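Chapter 8
The Short Trip

Key terms in this chapter: short-term mission, host church, sending church, displaced labor, testimony night, follow-up

By the end of this chapter you should be able to explain why short trips grew so popular among churches and campus groups, list the costs that rarely appear in a trip budget, and read a trip report with some care.

Most readers of this book will have been on one of these trips, or will have written a check so that someone else could go. A team flies or drives to a town it doesn't know, stays a week, paints a building or runs a day camp, and comes home to tell the church about it. The telling usually goes well. People cry, and a few sign up for next year. What happened in the town is a separate matter, and it gets less time at the microphone.

Consider the Noststead trip. A campus fellowship of 18 students went to Noststead over spring break to repair the roof and back rooms of a small host church, Yammine Chapel. Each student raised $2,000. The leader's report, read aloud one evening in March, said that "a church was given a new roof and many lives were touched." Both halves of that sentence deserve a second look.

The roof was real. It was also put on by a local roofer and his nephew, who had been hired before the team arrived and who let the students carry shingles. The students did paint two back rooms and clear out a shed. The report leaves the roofer out. I don't think the leader meant to mislead anyone. She was writing for donors, she was tired, and trip reports are a form with habits of their own, much like obituaries.

The second half is harder. Whose lives, and touched how? The report does not say. Three students gave testimonies about their own change of heart, and those may be perfectly true. But a change in the visitor is a different result from a change in the place visited, and a report that runs the two together can't be checked by anybody.

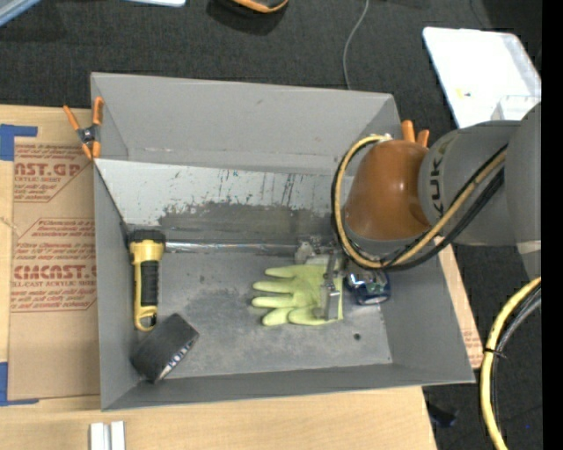 Figure 8.1. Work glove, flashlight and roll of tape in a metal bin.

What the money bought

Add up what the team raised and it comes to $36,000. Most of it went to airfare, vans, food, insurance and matching shirts. The part that reached Yammine Chapel paid for shingles, lumber and the roofer. A reader who has never run a ministry will say at once that the students should have stayed home and mailed the check.

That answer is too quick, and you should be as wary of it as you are of the glowing report. Donors who give to send a student they have known since Sunday school will often not give the same sum to a roof in a town they have never heard of. The $36,000 was never sitting in a pile waiting to be spent wisely. Critics who talk as if it were have skipped a step. How much would have been given without the trip is something we would need to find out, and few churches have tried.

Still, the defenders skip steps too. The most common defense is that the trip is an investment in the student, who will come home and become a generous giver, a steady member, perhaps a long-term missionary. Perhaps. Students who sign up for such trips are already more committed than the ones who stay behind, so of course they look more committed afterward. Comparing the two groups tells us who goes. It tells us very little about what going does.

Two views from the host side

Host churches are seldom asked what they think, and when they are asked, the person asking is usually a guest who has just been fed. Read the two statements that follow with that in mind.

Alfredo Cabanatuan, an elder at Yammine Chapel, was interviewed by the sending church for its newsletter. He said the week had been a blessing, that the young people sang beautifully, and that the chapel hoped they would return. He may have meant every word. He was also speaking to the people who had paid for the shingles.

Divina Yap cooked for the team, 2 meals a day, in her own kitchen. She was interviewed in the fall by a student from a seminary course who had no tie to the sending church. She liked the team. She also said that she had missed a week of paid work to cook, that the chapel's own youth group had been told to stay away from the building so that it would be ready for the visitors, and that the painted rooms were now a color no one in the chapel had picked.

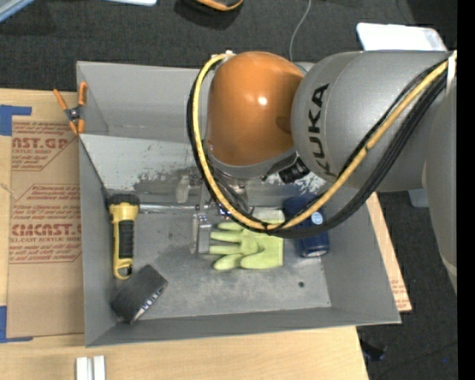

Neither statement cancels the other. A host can be glad of a visit and worn out by it. What matters for our purpose is that the first kind of statement is easy to collect and the second kind is not, so the record that builds up in church files leans one way. If you read 8 trip reports in a row, you'll notice that none of them describes a trip that should not have been made. Either every trip was a success or the reports are not picking up the failures. I know which one I would bet on — though a bet is all it is.

A note on follow-up

The Noststead report promised "ongoing partnership." In the year after the trip, the sending church mailed one Christmas card and one box of used songbooks. The next spring the fellowship went to Troltlow instead, where a former member had moved and could offer beds.

Some churches do better. They return to one place for many years, they let the host set the work and the dates, and they pay the cooks. Section 8.3 looks at the Plavilham agreement, under which host churches could turn a team down without losing the building money. It was a sensible idea, and several of the claims made for it are larger than the evidence will carry.

Before you read on

1. Find a trip report from your own church or campus group. Underline each sentence that states a result. Beside each one, write who would be in a position to know whether it is true.

2. Rewrite the Noststead report in one paragraph for the members of Yammine Chapel. Note what you had to add and what you took out.

3. Suppose you could ask Divina Yap and Alfredo Cabanatuan one more question each. Write the questions, and say who should do the asking.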